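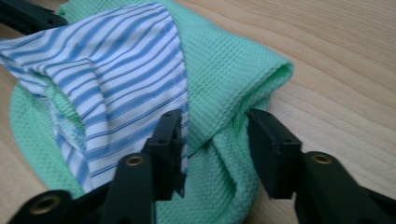 4. First wash and drying cycle

April, by the Edeck support desk

Applies to the Driltum washer-dryer, both door types. Do section 3 (levelling the feet) first. If the drum still knocks when you push it by hand, go back.

4.1 Empty run. Nothing in the drum, no powder, Cotton 60. Clears out factory dust. Leave the door open 15 minutes after.

4.2 Check under the machine. Any water, tighten the inlet hose by hand. No spanner, it cracks the washer.

4.3 Sort the first load. Keep it small. Towels and waffle weaves together, shirts and anything striped or printed seperate until you know the colours hold. Pockets empty, zips closed.

4.4 Load loosely. Drum no more than 2 thirds full for washing, half for wash-and-dry. Shake things out as they go in, don't push them in as a ball.

4.5 Powder in drawer 2, softener in drawer 3. No softener on towels.

4.6 Pick programme, then spin, then dry level. In that order. Changing the programme afterwards resets the other two.

4.7 Press Start and hold till it beeps.

CAUTION: Door stays locked while the drum is hot. Do not force the handle. Wait for the light to go out.

CAUTION: Nothing that has had cooking oil, petrol or white spirit on it goes on a dry cycle. Even after washing.

Note: waffle towels come out smaller the first time. Normal. Pull them square while still warm and lay flat on a table, fold once cool.

Note: shirts on Dry Level 1 only, take out slightly damp and hang up. Level 3 will set the creases in.

4.8 Clean the fluff filter. Every dry cycle, not every week. Slide out, wipe, slide back untill it clicks. Error F3 means it isn't clicked in.

Comments

ranasinghe_flat2: Hold Start till it beeps, thank you. Been jabbing at it all morning.

Amon: Mine resets the spin even if I do it in the right order. Older panel maybe?

pegbag: F3 with the filter clicked in fine. Took it out again, fluff in the slot behind. Gone now.

towelrail: does the 60 empty run need doing again after moving house?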